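Two Hands on One Task: Comparing Grippers at the Ketico Workshop

For most of its history, the Ketico workshop tested its equipment one arm at a time. A gripper was bolted on, run through a set of lifts and placements, scored, and taken off again. The method was orderly and produced clear tables of results. It said very little about how a gripper would behave when a second arm was holding the other end of the job.

In September 2019 the workshop changed its procedure. Under the direction of Eugeniusz Stępień, who has managed the test program from the start, grippers are now compared in pairs, with two arms of different size working over the same table. The new trials were given the name Nina, after the control program that runs them.

The first comparison set the Ernine gripper against the Clitex. Both are electric, and both are sold for light assembly. On paper they differ mainly in stroke and in price. The Ernine opens to 70 millimeters and the Clitex somewhat less, a difference the workshop did not expect to matter with small printed parts.

It did matter, though the cause was found in the approach and had little to do with the grip. A wider opening allows the arm to arrive slightly off center and still close on the part. In 19 trials with the Ernine, the operators stopped the arm 2 times to correct its path. With the Clitex, over the same number of trials, they stopped it 14 times. Once closed, the two held equally well.
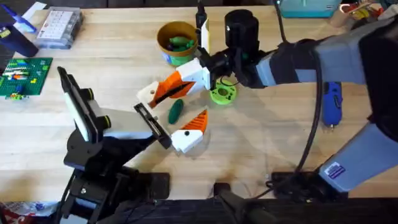 The choice of test parts received as much attention as the choice of grippers. Metal blocks and machined pegs are easy to measure, but they forgive a great deal. Printed plastic parts with ridges and rounded sides do not. A flat finger may meet a curved face at a single point, and the part can then turn in the grip while the other arm is still moving toward it. Mr. Stępień asked that such parts be included in every session, together with smaller objects left on the table between the arms.

"A clean table tells us how the arm performs on a clean table," he said. "Our customers do not have one."

Camera placement remains under review. A camera mounted near the wrist gives a close view of the part, but the fingers can hide the point of contact at the moment it is most needed. A fixed camera sees both arms together and loses fine detail. The workshop currently records from both positions and compares the results after each session. Operators have asked for a faster way to match the two recordings, and work on this has begun.

Cable routing has also been added to the score sheet. A loop that is long enough for one pose may pull tight in another, and several early results had to be set aside for this reason.

The second round of trials is planned for October and will use the same tables and the same parts. The controllers will be exchanged between the arms, and the Clitex will be fitted with longer fingers supplied by its maker.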